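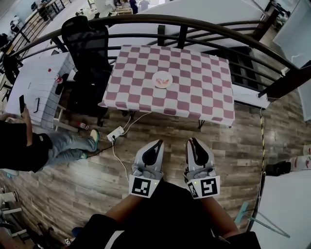 Planavura Wipe-Clean Tablecloth, Small Check

A coated cotton tablecloth for everyday meals, kitchen tables, porches and rented cottages. The cotton is woven and dyed first, then given a thin matte acrylic coating on the top side. Spills stay on the surface long enough to be wiped off with a damp cloth. The underside is left uncoated so the cloth grips the table and doesn't slide when someone leans on it.

Colors
Pink and white
Navy and white
Moss and white
Plain oatmeal (no check)

The check is woven in, not printed, so it runs true to the edge of the cloth. Dye lots vary a little from one batch to the next. If you need two or more cloths to match, please order them together.

Sizes
Square, small: 40 x 40 in
Square, large: 56 x 56 in
Rectangle: 56 x 84 in
By the yard: 56 in wide, cut to order, unhemmed

To choose a size, measure the table top and add the drop you want on each side. Most people are happy with a drop of 6 to 8 inches. For a table with a drawer or a bench pushed under it, go shorter. The large square fits most tables that seat four.

Finish
Hemmed cloths have mitered corners and a double-turned hem, sewn with polyester thread. Cloth sold by the yard has raw edges. It doesn't fray much because of the coating, but we suggest a hem or bias tape if you plan to wash it often.

Care
Wipe with warm water and a drop of dish soap. Tomato, turmeric, red wine and beet should be wiped up right away – they can stain the white squares if left overnight.
Machine wash cold, gentle cycle, up to 4 times a year. More than that will wear the coating.
Do not bleach or tumble dry. Hang it over a rail, coated side out.
Iron on the uncoated side only, low heat, no steam.
Use a trivet under hot pans. The coating marks at a lower heat than you might expect.

Fold lines
The cloth ships folded and will have creases when you open it. They relax in a day or two on the table. If you store it between uses, roll it on a cardboard tube. We sell tubes for the 56 in width, listed under Accessories.

Fabric details
Base cloth: 100 percent cotton
Coating: acrylic, matte
Care label: sewn into one corner, can be cut off

Matching items
Ventura napkins, uncoated cotton, set of 4, in the same three checks
Wulex tablecloth clips, spring steel, for outdoor use
Planavura chair pads, ties at the back, removable cover

Orders and returns
Hemmed cloths ship within two working days. Cut lengths take up to a week and can't be returned unless there is a fault in the cloth. We keep some 600 yards of the pink and the navy on hand. Moss is woven once a year and usually comes back in stock in August.

Restaurants and guesthouses can ask for trade prices on ten cloths or more. Write to Abdelilah Hamdy at the Winance showroom with the sizes and colors you need – swatches are free and go out by regular mail.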